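About us
Home | Walks | Weekends | Kit library | About us | Contact

Varkimby Walking School

We teach people to walk in the hills. That sounds a bit daft, as most of our students have been walking since they were one, but reading a map in cloud or getting down a wet slope with your knees in one piece takes a bit of learning, and we love teaching it.

The school started with a single Sunday course, run from a borrowed room above the Ackermann bakery in Varkimby. The bus timetable only allowed four hours on the hill, so the whole course was planned around the 42, and it still is! If you have been on a Sunday Starter you will know the dash for the stop opposite the chapel. These days we have our own place, the old seed warehouse on Vesmont Lane, with a classroom, a drying room and a kettle that has seen better days.

What we do

Most people come to us for one of three courses. Sunday Starter is a gentle day out with a map and compass, and you don't need to own anything apart from boots. Hills in Weather is two days long and goes ahead in nearly all conditions (wind strong enough to knock you over is where we stop). The Long Weekend takes in the Adness ridge with a night in the bunkhouse, and it's the one people write to us about months later – usually to ask when they can do it again.

Groups are small. We never take more than six people to a leader, and on the ridge it's four. We've been asked many times to run bigger days and we always say no, as you can't teach map reading to a crowd. Half of them end up looking at somebody's back.

The kit library

We're very proud of this part. Good walking gear costs a lot, and plenty of people only find out whether they like hills after they've spent the money. So we lend it. The library has 44 rucksacks in sizes from child to very tall, along with waterproofs, gaiters, poles and more odd gloves than we'd like. Students borrow free for the length of their course, and anybody living in the valley can join for £20 a year.
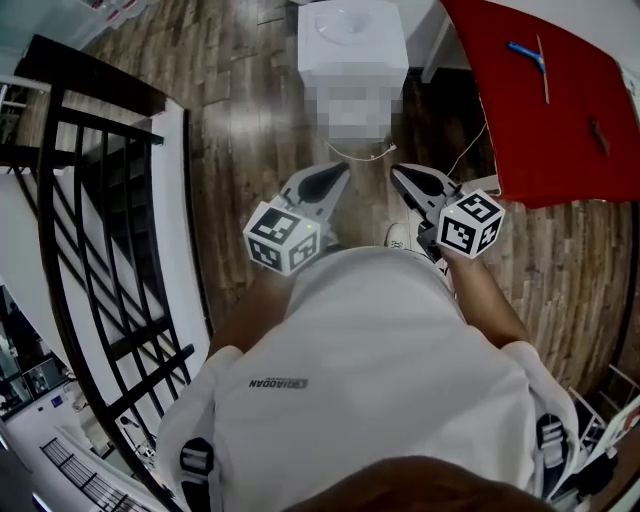
Straps over both shoulders, buckles at the front.

Fitting a rucksack is the first thing we do on every course, before maps and before boots. Put the weight in first, then fasten the hip belt if there is one, then pull the shoulder straps down until the bag sits close. They should be snug without digging in. It takes five minutes and makes more difference to your day than any jacket you could buy.

Our hills

Adness is the big one. From the trig point on a clear day you get the estuary, both reservoirs and the whole length of the Vesmont woods, and in August the top is purple with heather from end to end. The lower paths are lovely too, especially the old quarry track, and they get far fewer boots. We send most of our beginners that way and then watch them go back on their own with friends, which pleases us no end.

So far 1294 people have finished a course with us. The youngest was nine and the oldest was 81.

Finding us

The warehouse is on Vesmont Lane, behind the allotments, with the green double doors. The 42 stops at the end of the lane. There is a little parking, but please share lifts if you can – the lane is narrow and the tractors do need to get by. The kit library is open Thursday evenings and before every course. Dogs are welcome in the yard and on Sunday Starter, on a lead.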